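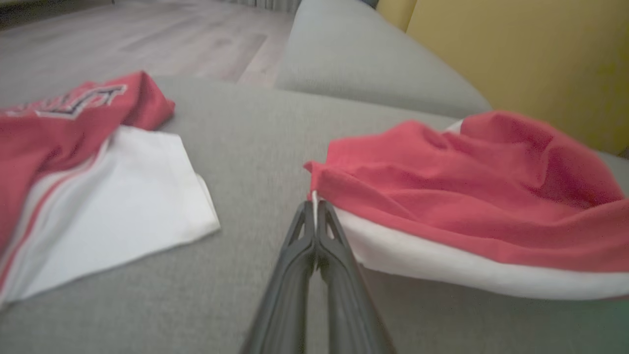 중고 의류 위탁 판매가 또 유행이라고 한다. 안 입는 옷을 상자에 담아 보내면 업체가 촬영하고 값을 매기고 팔아서 정산까지 해 준다는 서비스인데, 지난달부터 독자 메일함에 Zatis와 Teneson 이야기가 부쩍 늘었다. 솔깃한 건 이해한다. 회색 소파 위에 구겨진 채 놓인 빨간 니트 옷, 밑단에 흰 띠가 둘러진 그런 옷 한 벌쯤은 어느 집에나 있고, 그걸 직접 찍어 올리고 흥정까지 하기는 귀찮으니까. 그래도 상자를 부치기 전에 약관부터 읽어 보시길 권한다.

Zatis는 첫 화면에 "최대 50% 정산"이라고 크게 써 놓았다. 문제는 '최대'라는 두 글자다. 약관을 끝까지 내려 보면 이 비율은 업체가 정한 고가 브랜드에만 적용되고, 나머지는 등급표를 따른다. 등급은 누가 정하나. 업체가 정한다. 이의 신청 기한은 2일인데, 등급 통보 메일이 주말에 오면 어떻게 되는지는 적혀 있지 않다. 고객센터에 물었더니 "순차적으로 안내드리고 있습니다"라는 답이 왔다. 무엇을 안내한다는 건지는 아직 모르겠다.

Teneson은 수수료가 낮은 대신 반송비가 붙는다. 검수에서 떨어진 옷을 돌려받으려면 돈을 내야 하고, 안 내면 '기부 처리'된다. 어디에 기부하는지 공개한 자료는 찾지 못했다. 보풀이나 늘어난 목둘레도 탈락 사유라는데, 그렇다면 옷장에서 몇 년 묵은 니트는 대부분 여기 걸린다고 봐야 한다.

이 업체들이 하나같이 내세우는 환경 이야기도 나는 반만 믿는다. Babaei는 회원 한 명이 옷 200벌을 "구했다"는 사례를 홍보하고 있다. 한 사람이 옷을 200벌이나 내놓았다면 그 전에 그만큼 샀다는 뜻 아닌가. 게다가 정산금을 자사 포인트로 받으면 10퍼센트를 더 얹어 준다. 그 포인트로 할 수 있는 일은 옷을 또 사는 것뿐이다.

물론 잘 쓰는 분도 있을 것이다. 상태 좋은 외투나 한두 번 입은 정장이라면 해 볼 만하다. 티셔츠와 니트는 동네 나눔 게시판이 빠르고, 적어도 반송비는 없다. 이용해 보신 분은 정산 내역을 보내 주시면 좋겠다. 광고 문구 말고 실제로 입금된 금액이 궁금하다. 사연은 3월 14일까지 받는다.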